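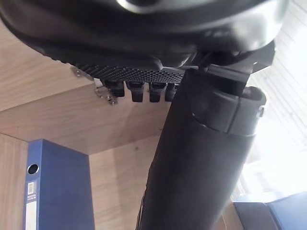
Gilbert Hall kitchen and meals room
Start of season safety check, with comments
Done in March, before the first community supper

How to read this: each item has a result (OK, FIX or WATCH) and then whatever I wanted to say about it. Last year's sheet was ticks only and I couldn't work out what half of them meant, so I've gone the other way. Sorry in advance to whoever prints it!

ENTRANCES AND WAYS OUT

Front double doors open fully, both leaves
OK. Beautiful. The new closers are so much gentler and the left leaf doesn't bang into the coat hooks any more.

Side door to Loma Lane opens without a key from inside
OK. Tried it with an armful of trays, opened with an elbow.

Exit path kept clear, back of kitchen to side door
FIX. Two stacks of chairs in the passage. I moved them under the stage, but the passage is obviously where people's hands want to put chairs. Could we have yellow tape on the floor?

Illuminated exit signs
WATCH. All lit. The one over the stage has a faint flicker when you first switch the hall lights on.

Capacity notice displayed
OK. 300 standing, 87 seated at tables. Please don't cover it with the supper roster, lovely as the roster is.

FIRE

Extinguishers on hooks, pin and seal in place, gauge in the green
OK in the hall, OK in the kitchen. The foyer one is fine too but had a scarf on it.

Fire blanket within reach of the stove but not above it
OK. It used to hang right over the back burners, where you'd have to reach through flames to get it. Much happier with it beside the pantry door.

Range hood filters clean
FIX. Greasy to the touch. They go through the dishwasher on the hot cycle, two at a time, standing up. Let them dry completely before they go back in.

Smoke alarm test
OK. Extremely loud. Warn the playgroup next time.

GAS AND ELECTRICAL

Stove knobs turn to a firm off
FIX. Front right knob spins past off and stops nowhere in particular. Burner is isolated and has a note on it. The part is coming from Plolen and I'm told it's a ten minute job once we have it.

Gas shut-off labelled and reachable
OK. The label is new and enormous. I love it.

Test and tag up to date on all leads and portable appliances
WATCH. All current except the second urn, which has lost its tag. It's on the top shelf until it gets looked at. Use the Vidach urn for now, it's the better pourer anyway.

Power boards
OK. None plugged into another one, which is a first for this building.

Kitchen safety switch trips on test button
OK. Remember to reset the oven clock afterwards or the timer won't run.

HOT WATER, HOT FOOD, COLD FOOD

Fridge at 5 degrees or below
OK. Reading of 4 on the top shelf and 3 at the bottom. The door seal got a good scrub and grips properly again.

Freezer
OK. A bit of frost on the left wall. Someone's plum sauce is in there with no date on it, please claim it.

Probe thermometer works
OK. Ice water read 0. New battery in, spare one in the drawer with the wipes.

Reheated dishes to 70 in the middle, then kept hot
WATCH. Equipment is fine, but the log from last season has gaps. If you take a reading, write it down then and there. The pencil is on a string now!

Handwash basin has soap, paper towel and warm water
OK. The water takes a while to come through warm, so run it before the rush.

FLOORS, BENCHES, STORAGE

Kitchen floor sound and not slippery
FIX. The mat by the sink has curled at one corner and I caught my toe on it twice. Binned. We need a new one with a bevelled edge.

Benches clean, no cracks or lifting edges
OK. The long bench came up brilliantly after its sanding and oiling.

Heavy pots stored between knee and shoulder height
OK. The big soup pot finally lives on the middle shelf.

Knives in the block or the rack
OK. Sharpened over summer, so go easy, they're a different animal now.

First aid kit
FIX. Out of blue bandaids and burn gel. Budget for restocking this plus the mat is $300, which should cover it nicely.

STILL TO DO BEFORE THE FIRST SUPPER
Stove knob
Filters through the dishwasher
Mat
Bandaids and burn gel
Floor tape in the passage
Urn tag

Best result we've had since I started doing these. Next check is at the end of the season, 4 pm, and anyone who'd like to learn the round is welcome to come along with a torch.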